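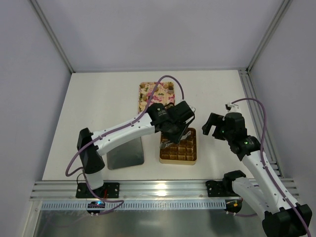
August, 14:30, Graro cell

Rules for the tray task, agreed with the Drudton side:

- One arm works over the tray, the other stays raised with gripper open.
- Check the cable loop before each run. It must not touch the wrist when the arm goes down.
- No hands over the front rail while the arms are powered.
- After 6 failed picks, stop and write it down. Do not change the force limit in the middle of a set.

Set 3768: 46 tries planned, 44 kept. Still to ask Saliba who signs the log.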